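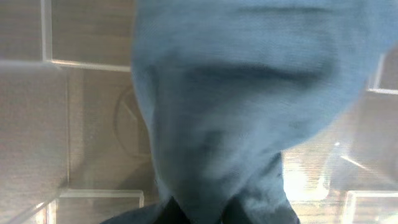
Soft and blue and a bit pilled, which is how I like them.

I have been walking the old rail trail from Uvdale to Clallmont in bits and pieces since March, and I finally finished it! All 241 kilometres, in day walks and the odd overnighter, with a thermos in the side pocket and far too many sandwiches. I've wanted to write about it for weeks and kept going out for another section instead.

For anyone who hasn't come across it, the line was built to carry timber and later wheat, and then it sat there growing blackberries for a few decades. The rails are gone now, apart from a short stretch near the Rarnlow siding where somebody left them in and you walk between them feeling like a kid in a movie. The surface is mostly crushed gravel, pale and crunchy, and because trains hate hills the slope hardly ever gets steep enough to notice. You just sort of float along. My knees were thrilled.

I started at the Uvdale end because the bus goes there and it was raining and I couldn't be bothered changing plans. The first few kilometres go behind the grain sheds and past people's back fences, so you get chooks, trampolines, washing on the line, a very loud beagle. Then the fences stop and you're in a long cutting with ferns dripping down both sides, and the temperature drops so fast you can feel it on your ears. I loved that cutting so much that I turned around at the far end and walked it again.

My favourite part, though, is the Tuominen bridge. It's a big timber trestle over the creek, with a handrail on the downstream side that has been worn smooth, and if you get there before eight in the morning the fog sits in the valley below your feet. I ate breakfast up there (cold porridge from a jar, much nicer than it sounds) and watched a pair of black cockatoos tear a banksia to bits. There's a sign at the western end that says the bridge used 1,809 separate pieces of timber, and I stood there for a good while trying to imagine the person whose job it was to keep that tally.

Now for the boring bit that I find completely fascinating, which is feet. Gravel is harder on them than dirt. The little stones roll, you grip with your toes without noticing, and by mid-afternoon everything is hot and cross. I tried thin socks, thick socks, two pairs at once, and those ones with separate toes that make you look like a frog. What worked for me was a medium wool blend, a dry pair in the top of the pack, and changing at lunch whether I felt like it or not. Putting on fresh socks halfway through a long day is one of the great pleasures of life — I'd put it right up there with the first coffee. I also stopped lacing my boots so tightly over the top of the foot, and the sore spot I'd had for years cleared up in a fortnight.
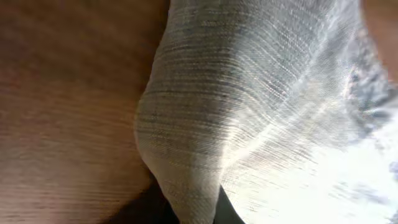
Can you walk the whole trail in one go if you're carrying your own gear?
Plenty of people do, and you'd want to allow nine or ten days, with water for the dry stretch between Rarnlow and the bridge.

That dry stretch deserves its own paragraph. It's open paddock the whole way, with hardly any shade, and the tank at the halfway shelter was empty both times I went through. I carried 4 litres and drank nearly all of it. It's also where the sky is biggest, mind you, and where I saw the best sunset of the whole project, all apricot and purple with a line of pelicans going across it. I sat down on the embankment to watch and got prickles in places I won't mention.

The Clallmont end is prettier than people give it credit for. You come down through orchards, and there's an honesty box with apples and, on my lucky day, quince paste. The old station is a bakery now, with the original ticket window still in the wall, and they pass your pie out through it! There's a visitors' book on the counter. The page I signed had a note at the top saying I was somewhere past the 3,243rd name, and the person before me had walked it with a goat. I'd have given a lot to meet that goat.

If you only have one free day, do the fern cutting in the morning and catch the late bus home from the sheds. If you have two, get yourself to the trestle by sunrise on the second one and bring something warm to sit on, as the planks hold the cold for hours. I'm already planning to do the whole thing again in the other direction, starting with the pie. The apples should be ready by then, and I want to see what that ridge above the orchards looks like with the light behind me.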